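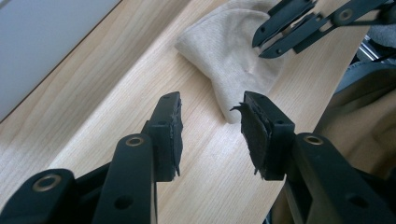 Written by So-yul Sung for the Furholm kids' pages

Have you ever wondered how a grown-up gets a job? I used to think somebody just phoned you up one morning and said "You're the new bus driver!" (I was six, so that seemed fine to me.)

What really happens is a bit longer, and I'll tell it the way it went for my friend Jonatan Lundgren, who wanted to work at the train station in our town.

First, the station has to say that it needs someone. It does this with a notice called a job ad. The ad tells you what the work is, where it is, and what you need to know already. Jonatan's ad said "ticket office helper, early starts." Early meant 5 in the morning. Yikes!

Next you apply, and that means you write back and say "Me, please!" You fill in a form with your name, your schools and any jobs you had before. Jonatan had only ever worked in a bakery, but he put that down, and he was good at early starts already.

Now here comes the big number. The station got 643 forms, and it had 2 jobs to give. I felt a little sick when he told me that.

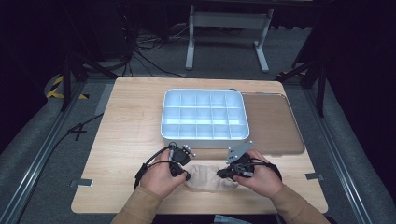

Two hands at work over a wooden table.

So how do you choose from a pile like that? Lots of places give a test. Jonatan's had adding up, reading a timetable, and a page about being polite to cross people. Everyone gets the same questions and the same amount of time, so it's fair.

The people with the best scores go on a list called a shortlist. (It's called short even when it's pretty long.) They get asked in for an interview, where you sit down with someone from the station and talk. Jonatan's was with a lady named Maj-Britt Åberg, and she asked what he'd do if a kid lost her ticket. He said he'd help her look under the seats first. I like that answer.

Some jobs want a health check too. A train driver needs to see signals from far off, so there's an eye test.

Then you wait. Jonatan waited until August, and he checked the mail every single day! When the letter came he read it standing up in the hall with one shoe on.

He got it. Say hi if you see him at the ticket window!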